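4.3 Do toy rotation schemes do what they claim?

The advice to keep most of a child's toys out of sight and swap them on a schedule is now so common that few parenting guides bother to defend it. Where a defense is given, it usually leads back to the Stondholm survey, which asked 397 households how long their children played with a toy before moving on. We have three concerns about leaning on that survey as heavily as the field has done.

The first is that play length was reported by parents, from memory, at the end of the month. Parents who had gone to the trouble of setting up a rotation had every reason to feel that it was working. Martens raised this point in an early review and it has never been properly answered. The Ibrahim replication kept the same questionnaire and so kept the same problem.

The second concern is the comparison group. Households that did not rotate were also, on average, households with more toys, smaller rooms and more siblings. Any of these could shorten a bout of play. The survey adjusts for siblings only. It is hard to see how a claim about rotation can rest on a comparison that mixes it up with floor space.

The third is what counts as a toy. The Rasel inventory, which most later studies borrow, treats a set of blocks as one item and each stuffed animal as another. A family with a single bin of mixed pieces can score anywhere from 4 to 1000 depending on who fills in the form. Our own coders in Iltwood disagreed often enough on this – mostly over balls, play food and parts of broken sets – that we stopped reporting a total in October and recorded categories instead.

Categories have their own trouble. A storage box does not sort itself by type, and a plush animal may share it with figures and with things that fit no heading well (Figure 3). Toys outside the box are harder still, as the inventory gives no rule for whether they belong to it.
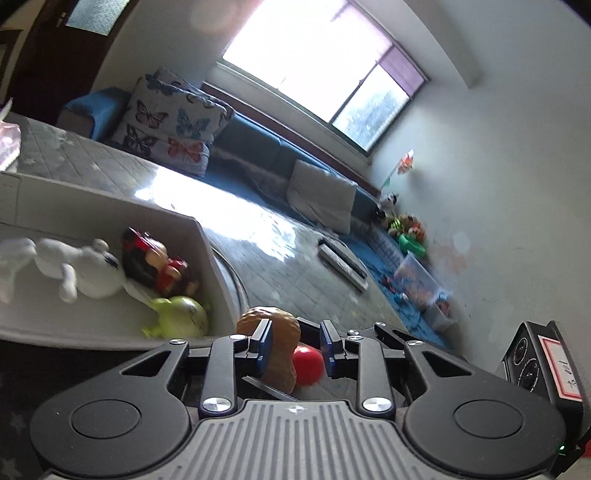 Figure 3. Open storage box with a white plush bear and other toys; a peanut-shaped toy and a small red ball are outside the box.

None of this shows that rotation is useless. It may well help in homes where cleanup is the main source of conflict, and we found no sign that it does harm. What we do not accept is the step from "parents like it" to "children play longer" – a step the literature takes repeatedly and with very little to stand on. Until bouts of play are timed by someone other than the parent, we would treat the reported gains as an upper limit.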